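Ticket 810: Order confirmation e-mails arrive twice
Opened by: Getachew Abdella
Assigned to: Wen-hsiung Tsai
Status: Solved

Problem
Since the update in March, every customer of our tableware shop gets the order confirmation two times. The second mail comes 15 minutes after the first one, with the same order number. The customers are not charged twice, I have checked this with the bank.

What I tried
1. I cleared the cache of the shop and logged in again. No change.
2. I switched off the newsletter module. No change.
3. I made a test order with my own address. Again 2 mails.

Reply from Wen-hsiung Tsai, 2024-05-02
Thank you for the clear report. Please open Settings, then Mail, then Scheduled tasks, and tell me how many lines have the name "order_confirm". 

Reply from Getachew Abdella
There are two lines with this name. One is set to "at once" and the other to "every 15 minutes".

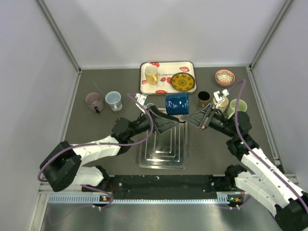
Solution
The update added a new task but did not remove the old one. Delete the line with "every 15 minutes" and save. Getachew made another test order after this and received one mail only.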